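废旧台式计算机拆解与部件分类课程设计报告

2021年9月

一、课题背景

台式机整机报废后,机箱、电源、主板、硬盘等部件的寿命并不一致。硬盘和内存往往仍可使用,机箱钢板和散热器铝材可直接按金属回收,主板则需交由有资质的单位处理。若整机粉碎,上述部件混在一起,后续分选成本较高,可再用部件的价值也随之丧失。本课题以卧放状态下的塔式机箱为对象,研究拆解顺序、工位布置和部件暂存方式,并给出一套可重复执行的作业流程。

课题编号为Sotard,属于Silevness实训平台的下设题目。样机由校内设备处从Cliltus机房退役设备中调拨,7月完成登记。登记表共192条记录,每条包括机型、硬盘容量、外观状况和数据清除状态。本报告只讨论其中一种塔式机型,其余机型的结构差异见附录。

二、工位与工装

2.1 台面

工作台采用铝型材拼接台面,型材之间留有沟槽。沟槽方向与机箱长边大致一致,便于沿槽安装限位块。台面承载按50 kg校核,机箱与工装总重远低于此值,挠度不作为限制因素。

2.2 机箱姿态

机箱侧放,去掉侧板后开口朝上。此姿态有三点考虑:主板平面接近水平,取件方向统一为竖直向上;电源与硬盘架均可从上方接近;机箱重心低,施力时不易倾倒。缺点是线束会落在主板上方,遮挡插座和接口,需要在取件前先行理线。

2.3 暂存托盘

托盘置于机箱左侧,灰色塑料材质,用于放置硬盘和小型部件。硬盘在托盘中的放置以直立为宜,标签一面朝外,登记时不必翻动。小件放入凹槽,凹槽深度应大于部件厚度的一半,以免搬动托盘时滑出。托盘与机箱之间保留间隙,间隙过小会妨碍手部进入,过大则增加取放行程。

三、拆解顺序

3.1 顺序的确定

先对各部件之间的约束关系作图,节点为部件,有向边表示“必须先于”。本机型的主要约束如下。

侧板先于一切内部部件。电源线和数据线的插头先于硬盘、主板。散热器先于处理器。处理器与内存先于主板。主板螺钉先于主板取出。电源与主板之间只有线束约束,插头断开后二者次序可以互换。

对约束图作拓扑排序,得到多个可行序列。选取时以工具更换次数为首要指标,以取件行程为次要指标。最终采用的序列为:侧板、线束插头、硬盘、散热器、处理器、内存、电源、主板。

3.2 处理器的处理

处理器插座为压板式结构。松开压杆后抬起金属压板,再竖直取出处理器,取出过程中不得倾斜。处理器取出后压板可保持抬起,作为该工序已完成的目视标记。插座区域触点细密,后续工序中工具和线束不得划过。 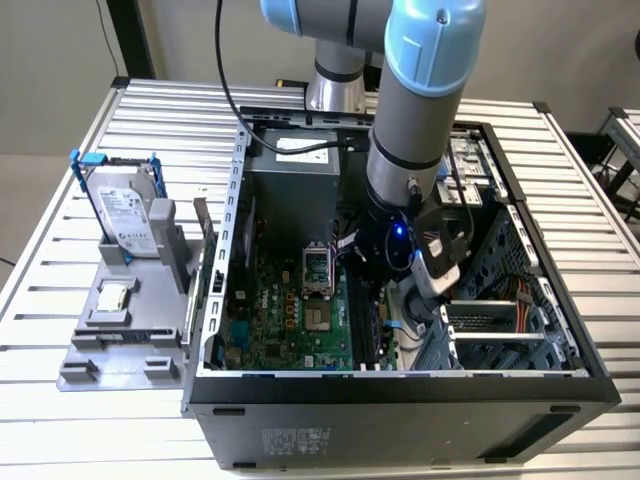
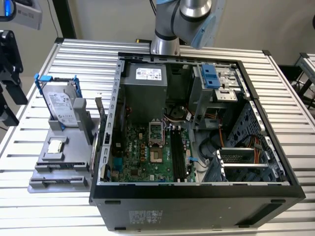 两图机箱均为侧放、侧板已拆,灰色托盘位于机箱左侧。

3.3 硬盘的处理

硬盘装在塑料支架内,支架靠卡扣固定于硬盘架。取出时先按压卡扣,再沿导向方向抽出,支架与硬盘一并转移至托盘。支架在登记完成后再与硬盘分离,这样可减少对盘体的直接接触。登记内容包括品牌、容量和序列号。数据清除未完成的硬盘单独存放,不得进入可再用部件箱。

3.4 电源与线束

电源从机箱内取出前须确认交流电源线已拔除,并静置一段时间。电源外壳不得打开。线束从插头处断开,禁止剪断,剪断后的线束只能按废铜计价,完整线束可随电源一同再用。理线时用扎带将线束固定于电源一侧,使主板上方空出。

四、分类与记录

拆下的部件分为可再用、材料回收和委托处理三类。可再用类包括通过检测的硬盘、内存和电源;材料回收类包括机箱、支架和散热器;委托处理类包括主板及未通过检测的电源。记录表由Magesa模板导出,字段与登记表一致,另加部件去向一栏。模板最多容纳3000行,本课题的数据量未触及上限。

记录过程中出现两类差错。第一类是部件与整机编号脱离,多发生在同一托盘连续放入不同整机的部件时。处理办法是一台整机对应一个托盘,托盘未清空前不开始下一台。第二类是硬盘序列号抄录错误,改为扫描标签条码后不再出现。

五、问题讨论

5.1 线束遮挡

线束长度由整机厂按直立姿态设计,侧放后余量集中在电源下方,正对主板。理线工序虽不产生部件,却直接影响后面各步的可达性,因此在流程中单列,不并入插头断开工序。

5.2 螺钉规格

机箱内螺钉有2种规格,外观接近而螺距不同。混放后再用时容易损伤螺孔。目前采用分格小盒存放,尚未与托盘整合。若在托盘上增加螺钉格,需重新核对托盘外形与机箱间隙。

5.3 顺序的通用性

约束图的边取决于机型。部分机型的硬盘架压在主板边缘,硬盘架须先于主板拆除;另有机型的散热器与机箱风道连为一体,须先取下风道罩。更换机型时应重新作图,不宜直接套用本报告的序列。

六、后续工作

补充附录中其余机型的约束图;将螺钉格并入托盘设计;对可再用内存增加通电检测项目,检测不合格者改列委托处理类。托盘图纸修改后另行提交,图号沿用原编号并加后缀B。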